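Lista de verificação – Armazenamento e triagem de equipamentos informáticos fora de uso
Local: armazém Flelluvia, piso térreo
Entidade verificada: Grernanik
Data da verificação: 14 de outubro de 2024
Legenda: C – conforme; NC – não conforme; NA – não aplicável

1. Acessos e circulação
1.1 Vias de evacuação desobstruídas – C
1.2 Marcação do pavimento legível – NC
Comentário: faixa amarela apagada junto ao cais. Repintar em 9 m de extensão.
1.3 Porta corta-fogo fecha sem auxílio – C
Comentário: mola substituída em setembro.

2. Proteção contra incêndio
2.1 Extintores dentro do prazo – C
2.2 Extintor de CO2 junto ao quadro elétrico – NC
Comentário: suporte instalado, extintor em falta. Repor de imediato.
2.3 Baterias de lítio em contentor próprio, com material inerte – C
2.4 Detetor da zona B ensaiado – C

3. Estantes e cargas
3.1 Placa de carga máxima afixada – C
3.2 Montantes sem deformação – NC
Comentário: montante 14 com amolgadela na base, lado do corredor. Descarregar o módulo até parecer do fabricante (Trilton).
3.3 Altura de empilhamento respeitada – C
3.4 Paletes em bom estado – C
Comentário: duas tábuas rachadas numa palete de monitores, trocada durante a visita.

4. Registos
4.1 Guias de transporte arquivadas – C
Comentário: 329 guias no arquivo. A transportadora Huamán passou a entregar o duplicado em papel – manter.
4.2 Registo de pesagem atualizado – NC
Comentário: quase 70 kg sem classificação atribuída. Corrigir antes da próxima expedição.
4.3 Discos rígidos registados por número de série – C

5. Triagem e desmontagem
5.1 Equipamento desligado da rede antes da abertura – C
5.2 Luvas e óculos disponíveis – C
5.3 Placas-mãe separadas das restantes frações – C
5.4 Processadores e memórias retirados antes do envio da placa – NA
Comentário: critério a aplicar só a partir da revisão do procedimento. Verificar socket e ranhuras de memória.
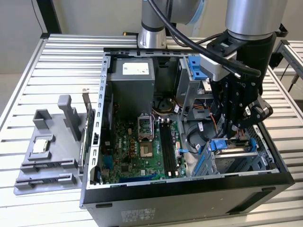

Fig. 1 – Torre aberta, placa-mãe Dell. Socket sem processador, tampa levantada (ponto 5.4).

5.5 Pilhas de botão recolhidas à parte – C
Comentário: recipiente sem rótulo no início da visita, rotulado no local.

6. Seguimento
Pontos 2.2 e 3.2: prioridade alta. Pontos 1.2 e 4.2: prioridade normal.
Enviar comprovativos de correção com a referência do ponto.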